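Online Grocery Pickup Site – Pre-Launch Checklist with Comments
Site: Odera store, Busden
Order platform: Skistarus
Checked in July, before the 7:00 a.m. opening

1. Order screens and recipe links
Shoppable recipe pages load on the store tablet – OK
Item counts match the shelf file – OK, 278 items compared
Out-of-stock swaps show before checkout – FAIL
Comment: Swaps appear only after payment. Ticket sent to Skistarus. Recheck before launch.

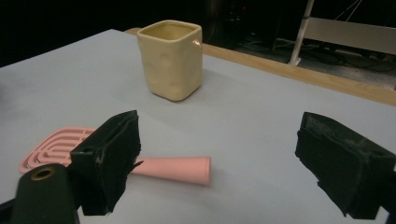
2. Cold storage
Cooler door seals intact – OK
Freezer alarm tested – OK
Temperature log filled in for each shift – PARTIAL
Comment: Two night entries are missing. The shift lead needs to sign the log at closing.

3. Packing area
Walkways clear – OK
Allergen items bagged apart – OK
Bag labels readable – OK
Comment: Label printer from Prunetti jams on the narrow roll. Use the wide roll until the part arrives. 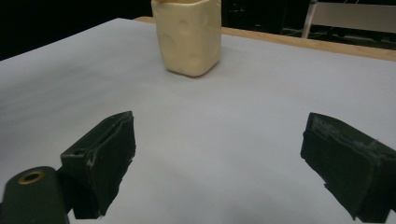

Can an order be released if its label is smudged?
Reprint the label and scan it again first. The old one goes in the void folder.

4. Customer data
Tablets lock after 119 seconds – OK
Printed pick lists shredded at end of day – FAIL
Comment: Lists with names and phone numbers were in the open recycling bin. Fix the same day.

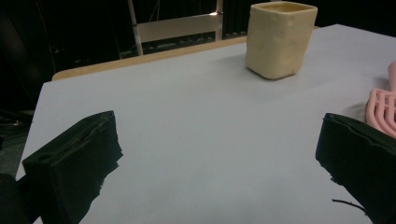
5. Pickup lane
Signs visible from the street – OK
Lane lights working – PARTIAL
Comment: One light is out near the exit. Work order is in.
Extinguisher tag current – OK

Result: Hold. Items 1 and 4 must pass before launch.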